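Sep 27, 2020

Second wash trial for the Tawhiri cloth. I continue from the page where Noeline wrote the shrinkage method, so I do not repeat it.

The detergent is still Ilero, the unscented one. Dose 4 ml per litre, same as before. I cut 8 swatches from the end of the roll and marked the corners with cotton thread, because the pen marks from the first trial became too pale to measure. The warp direction is the side with the double stitch. Booker, please do not remove the thread when you iron!

Length before washing was 188 mm between stitches on all swatches. I measured twice, on different sides of the ruler.

The pink dye is my bigger worry. In the first trial the white test strip came out with a light colour near the fold, and I am not sure if it is loose dye or if the rinse was too short. This time I make one more rinse and keep one strip apart as control.

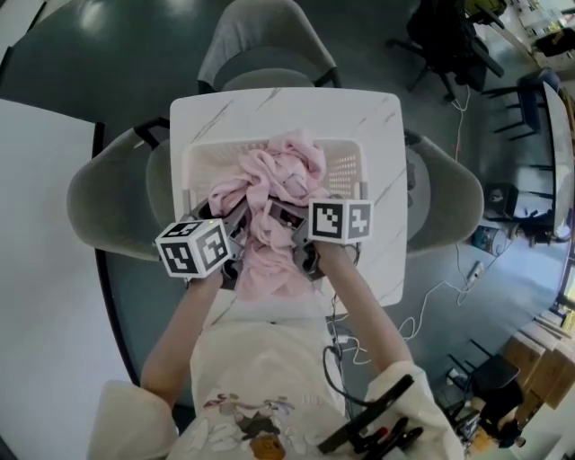
Pink cloth in the white basket, on the marble-pattern table.

Irside asked if the cloth can be dried in a machine. I would say not yet. We have only line drying results, and Noeline thinks the weave will pull more in one direction with heat. I also think so, but it must be measured.

To do:

- weigh the swatches again after they have rested overnight
- ask Flosturance which fixing agent they used, the paper with the roll does not tell it
- new white strips, the old packet is nearly finished
- copy the rinse times into the shared table (Booker)

The ruler with the broken corner is now in the drawer. Use the steel one.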